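4.2 Customer comments and repeat service

The firm in our study builds and maintains residential pools from two yards, one at Pustholm and one at Skandthorpe. It supplied 3903 written comments left by homeowners after a new build, a repair, or a season of maintenance. We removed duplicates before the count was made. Comments shorter than 9 words were kept, although most of them could be coded only as favorable or unfavorable.

Each comment was read by 2 coders working apart. They marked whether the homeowner mentioned price, finished work, the crew, or the handling of questions during the job. A comment could carry more than one mark. Where the coders disagreed, they reread the comment together and settled on a single coding.

Homeowners wrote more often about how their questions were handled than about the pool itself. This held for both yards. Maintenance customers wrote about missed visits and late replies, and few of them mentioned water quality unless there had been a problem with it. Build customers often compared the crew with one they had hired before. We treated these comparisons with care, as we had no record of the earlier jobs.

Price came up mainly in comments on repairs. Pump and liner repairs drew the most complaints, usually when the final bill was higher than the first estimate. The Skandthorpe yard began sending written estimates in February, and comments from before and after that change are reported separately in Section 5.

We then matched comments to service accounts. Accounts closed within 20 weeks of a comment were coded as lost. House sales were left out where the firm had noted them.

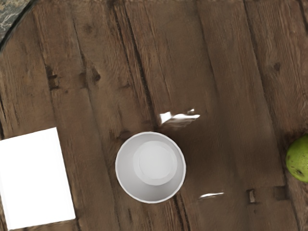
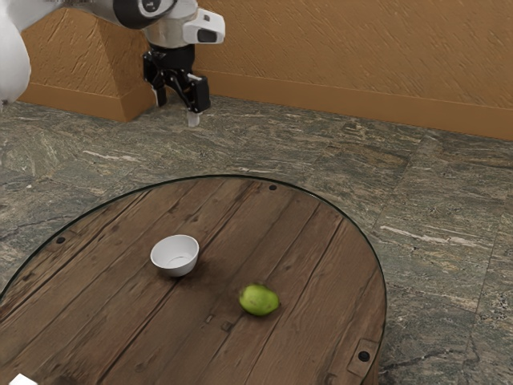 Figure 3. Simulated views: a white cup on weathered wood, seen from directly above (first), and a gripper over a round wooden table (second).

Mkhize

9 shares | 2 comments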